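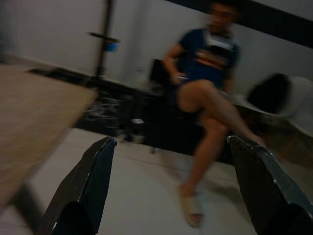

About Unwood

Who we are

Unwood is a small firm that helps other small firms plan for robots. We work with joiners, repair shops, parts sellers, packing rooms and two colleges. Most of them have never bought a robot arm before and many have been sent a quote they can't make sense of. We read the quote with them, test the job on our own equipment where we can, and write a plan with a budget in it.

We don't sell robots and we don't take commission from people who do. Our fee is agreed before we start and it is the same whether the client buys or not. A fair number don't buy, at least in the first year.

How it started

Bienvenido Soriano set up the company after a long spell in purchasing for a furniture maker. He had signed for an automated sanding cell that was the right machine at the wrong time – the power supply to the building had to be upgraded before it could be switched on, and the floor was out of level. The money for that work came out of the training budget. He has told the story to every client since, and it is the reason our plans begin with the building.

The name comes from those days too. The furniture maker had a stock code for everything that went into a product and was not timber: hinges, felt, glue, castors. The code was UNWOOD. It was always the part of the order that went over.

What we do

Our work falls under a few headings. Clients can take one or all of them.

Needs review. We spend time on site, watch the job being done by hand and write down what is picked up, put down, turned over and thrown away. We ask for sales and shift records going back to the previous November, so that a busy season is included.

Bench trial. If the job involves handling goods, we try it on the arms in our own room. We ask clients to send a real mix of stock and packaging. A supplier's demonstration tends to use one neat block, and a plan based on that will be short on grippers, spare fingers and time.

Mixed goods take the most planning. Bubble wrap, blister packs, screwdriver sets, a hair dryer, fabric bags and bits of black foam all want something different from a gripper, and a pair of arms may need more than one kind of finger to get through them. We put each change of finger into the budget as its own line.
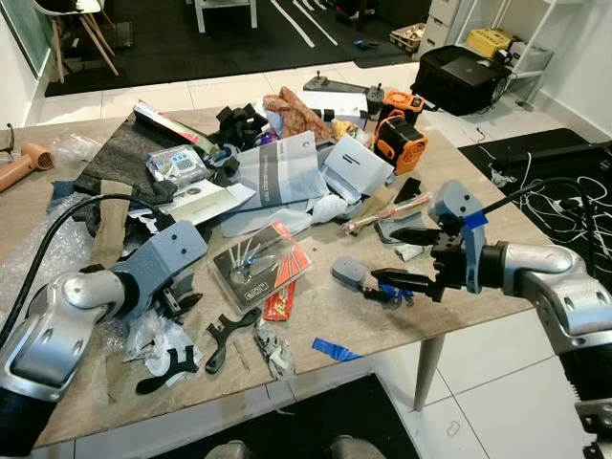

Budget plan. You get a spreadsheet and a short written report. The spreadsheet covers the purchase, the fitting, the first year of running and the years after that. The report says what we would buy, what we would leave until later and what we would not buy at all.

Quote reading. Send us a supplier's quote and we will mark it up in plain English. We charge £700 for this, and it comes off the bill if you go on to a full budget plan.

Buying support. We can sit in on supplier meetings, draft the questions and check the contract against what was said. We will also come to the acceptance test, when the machine has been installed and before the final payment is made.

What goes in a budget

People often ask what we look at, so it may help to set it out. The arm itself is usually the clearest figure on the page. We spend longer on the rest:

Grippers and fingers, with spares
Tables, stands and brackets
Cables, cable runs and floor covers
Cameras and lights
Electrical work and any change to the floor
Guarding and the safety assessment
Software licences, including what happens when they run out
Staff time for training, and cover while staff are away being trained
Service visits and call-out charges
Storage for parts and for trial stock

Cables are on the list because they are nearly always left out. So is storage. Trial stock builds up quickly, and it has to go somewhere between sessions.

We allow 3 years as the standard period for a plan. Longer than that and the licence costs are guesswork. If a client's bank or funder wants a longer view we will give one, with the uncertain lines marked.

Our space

We have one main room for trials, with a storeroom and a small office next door. Clients are welcome to come and watch their own goods being handled, and we encourage them to bring the person who does the job at present. That person generally spots problems before we do. Sessions can be slow, with a good deal of sitting down between runs, so please allow a full morning.

Past work

We helped Vass, a parts seller, decide between one arm and two for its returns desk. The plan came out in favour of one arm in the first year, with the table and wiring sized for a second.

Drunovach repairs small household appliances. It had set aside money for a full sorting line. After the needs review it bought better shelving and a label printer, and put the remainder by.

Brokar packs mail-order goods and handles 800 parcels on an ordinary day, rising to 1000 in the run-up to Christmas. We wrote the budget for its first packing cell and went to the acceptance test. We still look over its service renewals.

Working with us

The first call is free. Have ready a rough idea of the job, the size of the space and the date by which your budget has to be approved. If you already have quotes, keep them to hand – we may ask you to read parts of them out. Bookings for bench trials are taken once we have received your stock list.

Page last updated Jan 21, 2025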